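Wednesday, too early

Ok quick one before work. Been meaning to write about the Akande thing for weeks and keep not doing it.

If you don't follow biography sites (why would you), short version. Temitope Akande taught statistics at a small college in Durkudden, wrote one memo about how the Malon housing fund was picking its tenants, and then got called to testify about it. Eight hours in a chair. Before that day there was next to nothing about Temitope Akande online. By the weekend there were pages and pages. Age, salary, spouse, "net worth." Net worth! Of a statistics teacher.

I went through a bunch of them last night when I should of been sleeping. They all copy each other. Same opening line, same order, born in, studied at, rose to fame. One has the wrong home town and four more have the same wrong home town, so you can sort of see who took it from who. One gives a height. Where would you even get a height.

The one that got me was on Saster, where the whole memo gets one sentence. The memo is 565 words, I've read it twice, takes a few minutes. It's clear and kind of dry and there's a table at the end showing 1349 applications and which ones got a second look. Fewer than 600 did. That's the whole story right there. And the Saster page spends more space on the blazer worn to the hearing.

Compare Adugna. Small, run by former local reporters as far as I can tell, looks like it was built in an afternoon. Their profile is short. Says what the memo said, says what the fund's lawyers said back, says what isn't known yet. No spouse. No height. I came away knowing less about the person and more about why I'd heard of them, and I think thats the right way round?

Not saying people's lives are off limits. I love a biography, the fat kind, letters and bad marriages and all of it. But those take somebody years and usually the subject has had a say or is dead. This is different. You get asked a question under oath, you answer it, and by dinner a stranger has guessed your bank balance.

My sister says I'm being precious, that everyone looks people up and I do it too. I do. I looked up my dentist. Still.

Also bugging me: "became famous after." Everyone uses it. Makes it sound like a career move. Akande went back to teaching in December, same college, same intro class, and hasn't given an interview that I can find. Doesn't seem like somebody enjoying it.

Anyway if you read one thing, read the memo, not the profiles. And if you've got a page up somewhere with a made up birthday on it, maybe fix that.

More on this when the fund's report comes out, whenever that is. Comments open, be decent. Gotta run, coffee's gone cold.
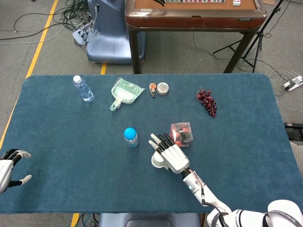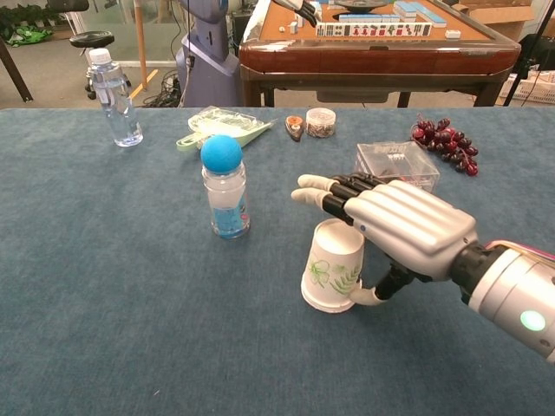

Robot hands over a blue tablecloth, with a paper cup under one in the second shot.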